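Sports Reporting I
Week 5 handout: The high school game story
Instructor: Danai Economou

Read this before Monday's lab. Most of last year's class read it after, and it showed.

What you are writing

A game story runs 400 to 500 words and is due 45 minutes after the final whistle. The reader wants the score, who did the damage, and whether their kid is in it. Your feelings about the sunset over the visitors' bleachers can wait for the memoir.

The lead

Final score in the first two sentences. Winner first. If you write "It was a tale of two halves," I will return the paper unread. All games have two halves, except the ones that have quarters, and those have two halves as well.

Compare:

Weak: Football fans were treated to an exciting contest on Friday as Jendbridge and Dalivmont met in a much-anticipated matchup.

Better: Grigoris Kouris carried on nine straight plays in the fourth quarter, the last one a 2-yard touchdown, and Jendbridge beat Dalivmont 20-14.

The second one has a person doing something. It also has a score, which the first writer was presumably saving for a special occasion.

Keeping your own stats

The press box will hand you numbers. Keep your own anyway. High school stat sheets are compiled by people who are also eating nachos. In November we got a season sheet crediting Kouris with 1596 rushing yards. The coach had him at 973. Both were delivered with total confidence. We went back through the game logs and the coach was right, a sentence I don't get to type often.

Rules for the notebook:
Down, distance and yard line before every snap.
Jersey number first, name later. Rosters lie, especially after a jersey rips.
Sacks count against rushing yards in high school and college, and against passing yards in the pros. This will be on the quiz.
Clock time for every score. You will want it at 10:15 p.m. and it will not be anywhere else.

Quotes

Talk to both coaches. The losing coach gives better quotes and fewer of them. Ask about a specific play. "Talk about the defense" isn't a question, and the answer you get will be "I'm proud of our guys," which you could have written from home.

Words to lose

Gridiron, pigskin, signal caller, paydirt, "put on a clinic." A touchdown is a touchdown. Calling it something else in the third paragraph doesn't make it a different touchdown.

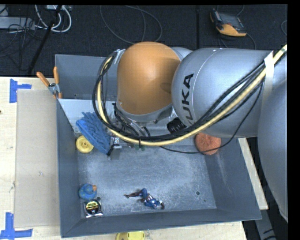 KUKA robot arm over a gray bin.

For Monday

Read the two Antoniadis columns in the course packet and mark every verb in the first five paragraphs. Then watch the Skernel game tape with the sound off and file 400 words. The announcers get three names wrong and I would like you to get them wrong independently.

Late stories lose a letter grade per 10 minutes. Overtime extends the deadline by the length of the overtime. Parking does not.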